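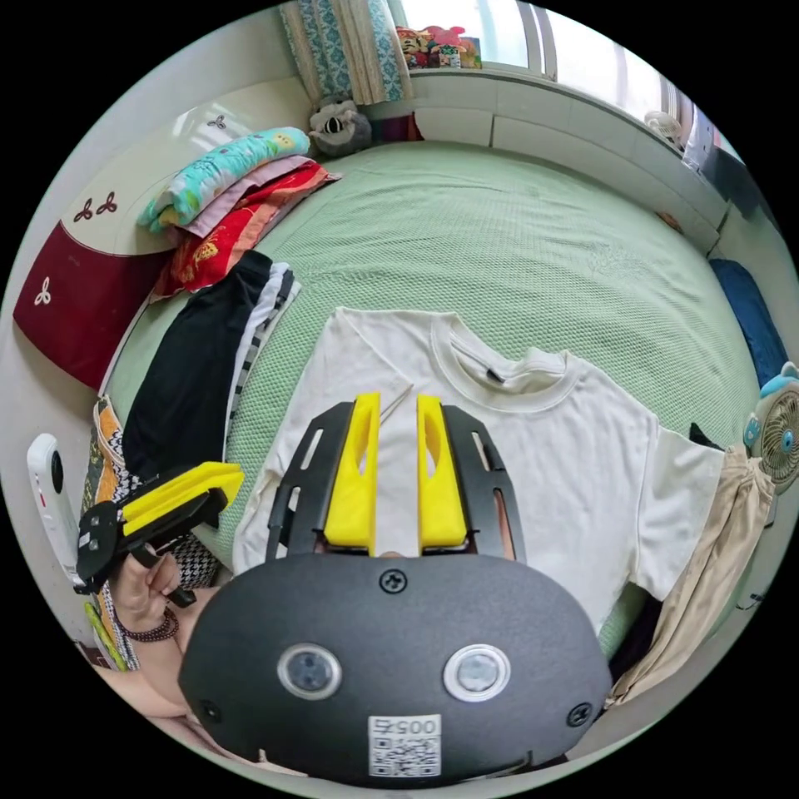
White T-shirt on a green quilt

Home Products Cold storage Service Sites Contact

Hesetti 60 study drug refrigerator

Sixty liters, one lock, one log. The Hesetti is the small under-bench refrigerator we build for trial sites that have to keep study drug apart from everything else on the shelf. Made by Mandar, sold and serviced from our Derkgate workshop. In stock most weeks, call first if you are in a rush.

Updated 2024-11-25 – new door seal, new key set, same cabinet.

What it's for

Sites that run a study or two at a time and don't have a pharmacy downstairs. Family practices, small clinics, the outpatient end of a bigger hospital. You get a box of study drug from the sponsor, it has to go cold, it has to stay cold, and when the monitor comes you need to show that it did. A kitchen fridge with a thermometer taped inside will get you a finding. So will a good lab refrigerator with the insulin and the flu shots sharing a shelf with the blinded kits.

The Hesetti holds one study comfortably, two with the divider in. Three is pushing it, please don't, get the bigger model or a second unit.

What you get

Cabinet, 60 liters inside volume. Solid door, no glass. White or light gray.
Keyed lock plus a code pad. Both have to be used, unless you switch one off in setup.
Two wire shelves and a floor tray. Divider comes in the box.
Swai logger, fitted. One probe in a buffer bottle in the middle, one loose in the air near the door.
Battery for the logger and the alarm. 8 hours with the power out. The battery doesn't run the compressor, people ask this a lot.
Power cord, keys, calibration certificate for both probes, setup card, the paper log pad.

Weight 50 pounds empty. Two people to carry it, or one person and a dolly.

The log

This is the part we get the calls about so a bit more on it.

The Swai logger takes a reading from both probes and writes it to its own memory. It doesn't need your network. IT departments like that. You plug in a cable, copy the file, and the file has the readings, the door openings, who opened it by code, and every alarm with the time it started and the time somebody pressed the button. You can't edit it on the unit. You can add a note to an alarm, and the note gets its own time and code, and the old entry stays put.

Printing works from the file. One page per month with a line graph and the max and min, then the alarms underneath. Akinyi Mutiso redid the layout in April after a lot of complaints that the old one split a month over two pages. Signature line at the bottom for the pharmacist or the coordinator. If you still have the old layout send us your serial number and we'll mail the update, no charge.

Blinded and unblinded staff – you can give codes to each group and the printout can leave out the kit names. It never leaves out the door openings. We have been asked to make that optional. No.

When the alarm goes

Alarm is loud. There is a volume setting but it doesn't go to zero.

It goes off for air temperature, for buffer temperature, for a door left open, for power loss and for a dead probe. Each one has its own text on the display so you aren't guessing. First thing to do is look at the buffer reading, not the air one. The air reading jumps every time the door opens and settles again. If the buffer is out of range, close the door, write down the time, quarantine the kits where they are and call the sponsor's contact

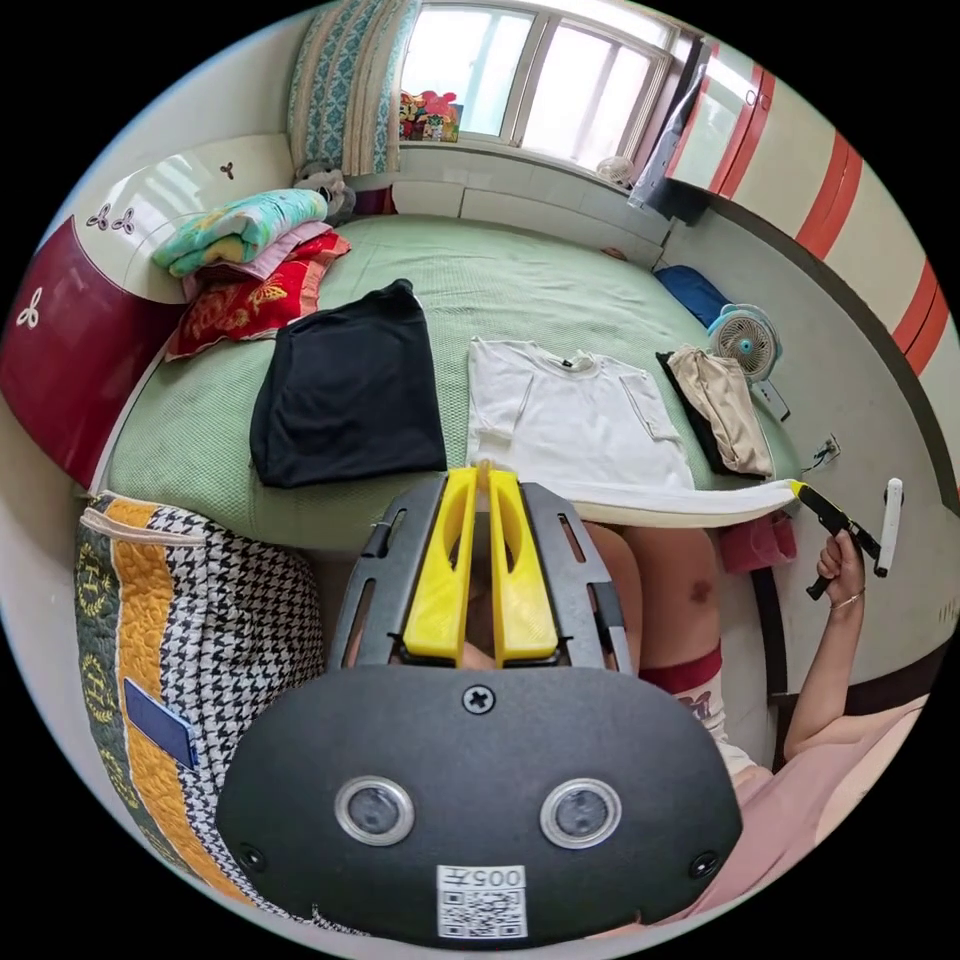

before you move anything. Moving kits to another fridge is sometimes right and sometimes it makes a second excursion out of the first. That is the sponsor's call and it should be in your study manual. We can't tell you over the phone if the drug is still good. We can tell you what the logger saw, and we can help you get the file out if nobody on shift has done it.

Put the phone number on the door. There's a card holder for it.

Setup

Leave it standing upright overnight before you plug it in. Then plug it in, empty, and let it run until the buffer probe reads steady. Run it with the shelves in. Then print the start-up record and file it with your study papers, monitors ask for it at the first visit and it is a pain to recreate.

Leave a hand's width behind the cabinet and don't stack boxes on top. Not on a power strip. Not on a circuit with a centrifuge if you can help it. Volker Diekmann does our installs and he has moved more units off a shared circuit than he has repaired.

Change the factory code. It's the same on all of them.

Calibration and service

Both probes come calibrated, certificate in the box. Swap the probe set every 18 months. You order the set, it arrives with a new certificate, you clip the old ones out and send them back in the same bag. Takes a few minutes, and the logger notes the change by itself. We send a reminder by email to whoever is on the order, so if that person leaves, tell us. A lot of expired certificates come from that and nothing else.

Door seal should be wiped with soap and water. No bleach wipes, they crack it. The new seal holds up better but still.

Repairs are bench repairs at Derkgate. Loaner units go out the same day if we have one on the shelf. The loaner has its own serial number and its own certificate so please note the dates you used it in your study file, the logs wont merge.

Long studies

If your study runs longer than the sponsor's contract for the unit, ask before you hand it back. Files have to be kept for years after close-out in most studies and the logger memory is not an archive. Copy everything off at close-out, open the copy to check it reads, then sign the closing page. Erasto Masanja will walk you through it by phone, book a slot, he's in the workshop mornings.

We wipe returned units. Once it's wiped it's gone.

Options

Wall bracket for the display, if the cabinet goes under a counter.
Remote alarm box with a long cable, for a room that's empty after hours.
Extra buffer bottles, pack or single.
Tamper seals, numbered, for kits in quarantine.
Larger cabinet – ask, lead time varies.
Ambient version, same logger, no compressor. For study drug kept at room temperature. Lighter and cheaper and there is usally one ready.

Ordering

Sites can order direct. Sponsors and contract groups ordering for a number of sites, talk to Alfredo Cabanatuan, he does the multi-site quotes and can ship each unit to the site with the study number already on the display. Give him the site list early. Address, contact, dock or no dock, stairs or no stairs.

Prices on request. Quote has the unit, the first probe swap and shipping on it. Install is separate.

Technical questions to Kimutai Barasa on the service line. Have the serial number ready, inside the door, left side.

We use cookies to keep this site working and to see which pages get read. Accept Settings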